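Anschaffungsplan, zweiter Anlauf

Im Februar habe ich hier geschrieben, dass wir uns für einen humanoiden Roboter für die Sanitärreinigung entschieden haben und die Beschaffung damit im Grunde erledigt sei. Das war zu optimistisch. Entschieden war das Gerät, alles andere war offen, und das andere kostet inzwischen fast so viel Zeit wie die Auswahl selbst. Ich schreibe den Stand auf, auch für mich, denn die Tabelle hat mittlerweile so viele Reiter, dass ich den Überblick lieber in ganzen Sätzen behalte.

Zur Erinnerung: Ich plane bei einem kleinen Betreiber von möblierten Apartments die Technik. Wir haben 164 Einheiten, jede mit eigenem Bad, die meisten davon eng. Gereinigt wird bei jedem Mieterwechsel gründlich und dazwischen nach Absprache. Die Frage war von Anfang an, ob sich ein Teil dieser Arbeit an eine Maschine abgeben lässt, und zwar der Teil, den keiner gern macht.

Was auf der Liste stand

Zur Wahl standen am Ende zwei Geräte, der Plodon und der Kendar. Den Plodon gibt es nur zum Kauf, den Kendar auch zur Miete mit Wartung. Auf dem Papier ist der Plodon günstiger, wenn man ihn lange genug behält. Ich traue aber im Moment keiner Rechnung, die eine lange Nutzungsdauer voraussetzt. Die Geräte ändern sich zu schnell, und was ich heute kaufe, steht vielleicht bald im Keller, weil es für die Hand keine Ersatzteile mehr gibt.

Wir haben uns deshalb für die Miete entschieden. Der Vertrag läuft über Multora, die auch die Versicherung mit anbieten. Die Versicherung habe ich herausverhandelt, unsere eigene Betriebshaftpflicht nimmt das Gerät gegen Aufpreis mit auf. Das hat einige Telefonate gebraucht. Wer so etwas vorhat, sollte früh bei der eigenen Versicherung anfragen und sich die Antwort schriftlich geben lassen.

Was im ersten Budget fehlte

Mein erstes Budget bestand aus der Miete, einer Einweisung und einem Posten »Sonstiges«. Der Posten »Sonstiges« ist jetzt ein eigenes Blatt.

Der größte Brocken darauf ist die Arbeitszeit der eigenen Leute. Während der Einführung steht immer jemand daneben, und dieser Jemand reinigt in der Zeit nichts anderes. Ich hatte das als Nebentätigkeit angesetzt. Richtig wäre gewesen, eine volle Kraft für diese Wochen aus dem Dienstplan zu nehmen und zu ersetzen. Das steht jetzt so drin, und die Summe sieht entsprechend aus.

Dann die Verbrauchsteile. Schwämme und Bürstenköpfe müssen zu dem passen, was der Greifer sicher halten kann. Unsere normale Ware aus dem Großgebinde ist zum Teil zu dünn. Ich habe bei Zeng, unserem Lieferanten für Reinigungsbedarf, mehrere Sorten als Muster bestellt, 40 Stück insgesamt. Die dickeren sind im Preis höher, aber der Unterschied ist im Vergleich zum Rest nicht der Rede wert. Wichtiger ist, dass die Sorte lieferbar bleibt.

Dazu kommen Schutzhüllen. Alles, was in Bodennähe liegt, bekommt in einem Bad früher oder später Wasser oder Reiniger ab. Ich habe Einwegfolie und waschbare Überzüge gegeneinander gerechnet. Die waschbaren gewinnen erst, wenn das Gerät täglich läuft, vorher ist Folie billiger. Gefällt mir wegen des Mülls nicht, bleibt aber für die Einführung so.

Platz und Kabel

In der Anfrage hatte ich die Grundrisse mitgeschickt und die Türbreiten. Ich hätte auch die freie Fläche vor dem WC angeben sollen, denn dort entscheidet sich, ob das Gerät stehen und sich vorbeugen kann. Bei zwei unserer Grundrisse reicht es nach meiner Zeichnung nicht, da ragt der Waschtisch zu weit in den Raum. Diese Bäder habe ich aus der Planung genommen. Ein Umbau lohnt sich dafür nicht.

Kabel sind der Punkt, den ich am meisten unterschätzt habe. Im Prospekt haben solche Maschinen keine. Im Aufbau schon, und dann müssen die Leitungen irgendwo entlang, sie brauchen Länge, und sie dürfen nicht in der Tür klemmen. Wer ein Bad für Versuche einrichtet, sollte die Führung von oben mit einplanen und einen Elektriker für einen Tag dazu. Beides hatte ich nicht.

Auch den Boden habe ich erst spät angeschaut. In einem Teil der Wohnungen liegt im Bad ein Belag in Holzoptik, in den anderen Fliese. Ob das für den Stand einen Unterschied macht, muss vor der Unterschrift geklärt sein und gehört ins Angebot. Ich lasse mir beide Beläge ausdrücklich bestätigen.

Die eigentliche Arbeit

Für die Kalkulation habe ich die Badreinigung in einzelne Aufgaben zerlegt: Waschbecken, Armatur, Spiegel, WC außen, WC innen, Boden. Jede hat eine eigene Zeile mit der Zeit, die unsere Leute dafür brauchen. Beim Boden rechne ich gar nicht mit dem Humanoiden, das kann ein einfacheres Gerät oder der Wischmopp. Spiegel und Armatur habe ich zurückgestellt, da sieht man jede Schliere.

Bleibt das WC. Die Zeile »WC innen« ist die, an der die ganze Anschaffung hängt. Dafür braucht es Reichweite nach unten, einen Sensorkopf mit Blick in die Schüssel und eine Hand, die das Werkzeug auch am hinteren Rand noch führen kann. Einen fahrbaren Kasten mit Bürste bekommt man dort in unseren Bädern nicht hin, das hatten wir im Vorjahr schon geprüft und verworfen.
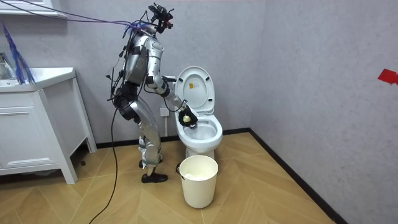 Stand der Zahlen

Die Miete ist fest, die Einweisung auch. Offen sind der Aufpreis für einen zweiten Satz Greifer und die Frage, wer bei einem Ausfall die Anfahrt zahlt. Im Entwurf von Multora steht, dass die Anfahrt nur bei Mängeln am Gerät übernommen wird. Was ein Mangel ist und was Bedienung, steht nicht dabei. Ich habe um eine Liste gebeten und bis dahin einen Betrag für zwei Anfahrten eingesetzt.

Einsparungen stehen für das erste Jahr mit null im Plan. Das hat in der Runde mit der Geschäftsführung für Rückfragen gesorgt, aber ich bleibe dabei. Wenn Stunden frei werden, gehen sie zuerst in die Wechselreinigungen, die bisher liegen bleiben — davon haben wir im Sommer genug. Ein Ertrag auf dem Papier, der dann wieder gestrichen wird, hilft beim nächsten Antrag keinem.

Was ich beim nächsten Mal früher mache

Die Bäder vermessen, bevor die erste Anfrage rausgeht, mit offenem Deckel und offener Tür. Die Reinigungskräfte vor der Auswahl fragen, in welcher Reihenfolge sie arbeiten. Ich hatte eine Reihenfolge angenommen, und sie war falsch, alle fangen mit dem WC an und lassen den Reiniger einwirken, während sie das Becken machen. Das ändert die Taktung und damit auch die Zeile, mit der ich gerechnet habe.

Und ich würde den Mietvertrag mit einem Ausstieg nach der Einführung verlangen. Den haben wir jetzt, aber erst in der dritten Fassung, und er kostet eine zusätzliche Monatsrate. Die habe ich unter »Sonstiges« verbucht. Als Nächstes kommt das Angebot für die Elektroarbeiten, das trage ich hier nach, wenn es da ist.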